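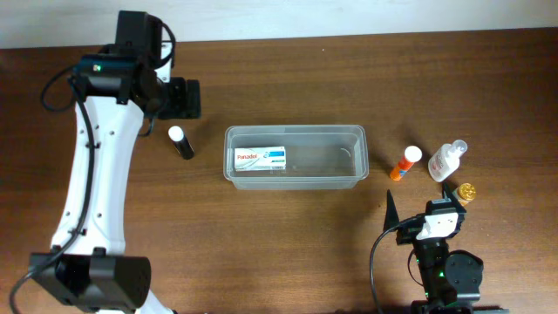
News > Community > Health

Search news Enter keyword Go

Baltorport Pharmacies Extend Medicine Take-Back Program

BALTORPORT, January – Hutix, the independent pharmacy group, will extend its medicine take-back program to all 18 of its stores, the company said. Residents can hand in expired or unwanted medicine at the counter during opening hours, with no receipt or appointment. A medicine box on a wooden tabletop is a common enough sight at home, and boxes like that can be handed in whole, with the leaflet inside. Loose tablets should go in a sealed bag.

The program began last year at the Skellow Road store, which took in 390 pounds of medicine. Most of it was painkillers, allergy tablets and old cough syrup.

"People keep things for years and then don't know where to put them," said Deisy Espinoza, operations manager at Hutix. "We'd like them to bring it in with their regular shopping."

Needles, inhalers and thermometers are not accepted. Customers should cross out their name on prescription labels – staff can lend a marker.

The Adugna Street store will also take returns until 8 p.m. on weekdays.

Press contact: Tarun Maurya, Hutix press office, extension 78

Comments (3)

Bernadette Breathnach: Do you take pet medicine? We have half a bottle of ear drops left.

Jannik Oltmanns: Skellow Road took our dog's tablets in the fall, but ask first.

Rocío Usuga: Please put the list of stores on the website.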